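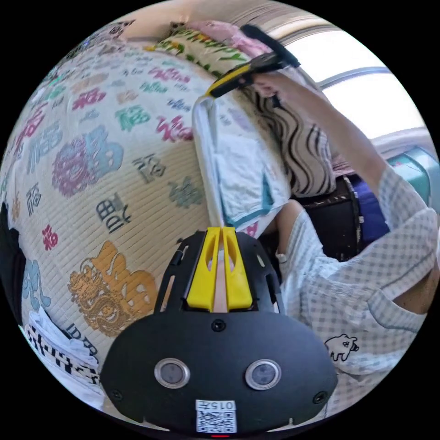
*Two hand-held grippers, one white cloth, and a bed to work on.*

**Can a machine put away your laundry yet? Fleltier says "not quite," and shares what it has learned**

PROSAU, December 3, 2023 – Anyone who has ever stood over a bed full of clean clothes and wished they would sort themselves out will feel at home with the new report from Fleltier, the small household automation firm in Prosau. It is called *Zaton*, after the project behind it, and it looks at how close machines have come to the chores most of us put off until after supper.

The short answer is that they are getting there, slowly! Over 127 sessions that began in August, the Zaton team had people do everyday jobs with hand-held grippers, the kind of two-fingered tool a robot might carry at the end of its arm, so that the motions could be used later to teach a machine.

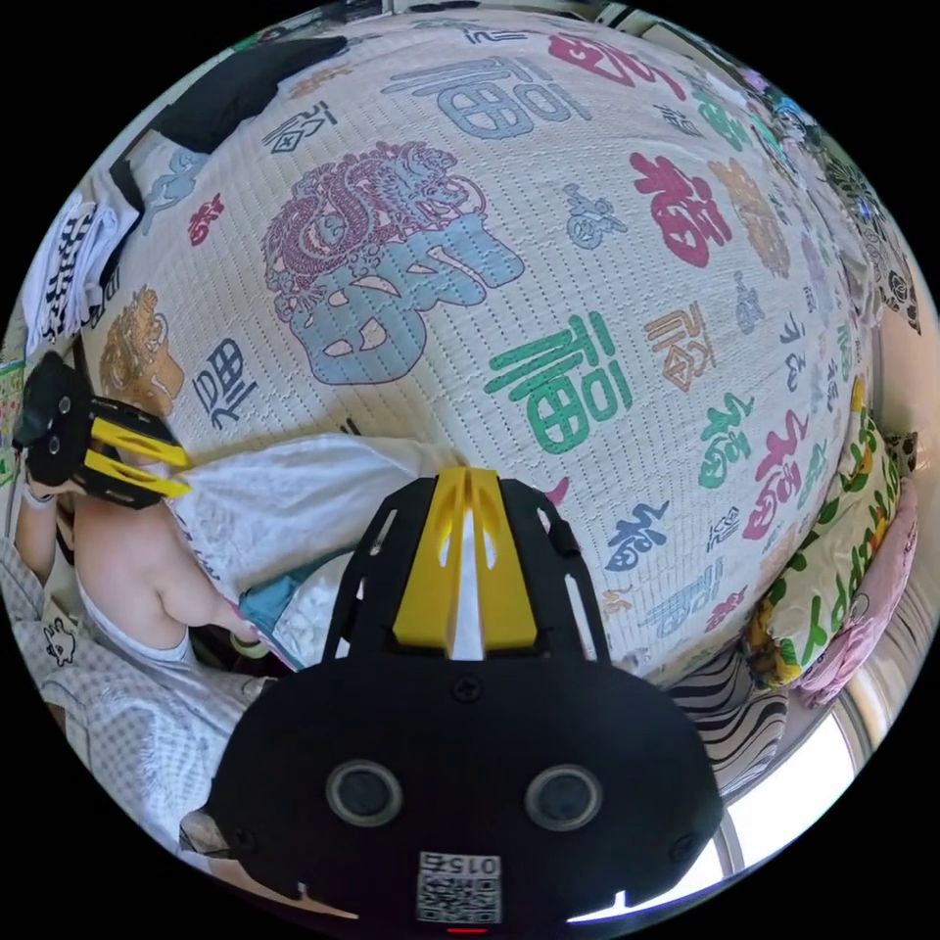 Clothes turned out to be the hardest part by a good stretch. A cup keeps its shape when you pick it up, but a T-shirt becomes something new every time you touch it (and then something else again when you set it down). The team's test arm folded a hand towel neatly in 50 of 300 tries, and it still can't be trusted with a shirt that comes out of the basket in a ball.

"My mother asks me every holiday when she can have one, and I have to tell her to keep folding for now," said Encarnación Manzano, who leads the Zaton project. "But I've watched that arm find the corner of a towel, and I went home very happy that night."

The report also has a chapter on shop-floor work, written with Florian Rüegg of the Gasser linen shop, where stacking flat, boxed goods went a good deal better than anything soft.
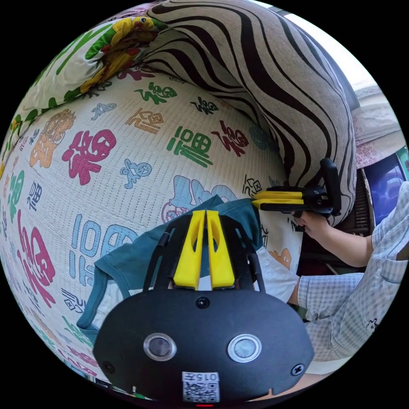

*Yellow gripper fingers close to the edge of a blue-green garment before a quilted blanket.*

Fleltier has no folding machine for sale and isn't taking orders. The report is free to read, and printed copies can be picked up at the Fleltier front desk in Prosau for as long as they last. Teachers and repair clubs are warmly invited to ask for a visit.

**Press contact:** Declan Fothergill, Fleltier, Prosau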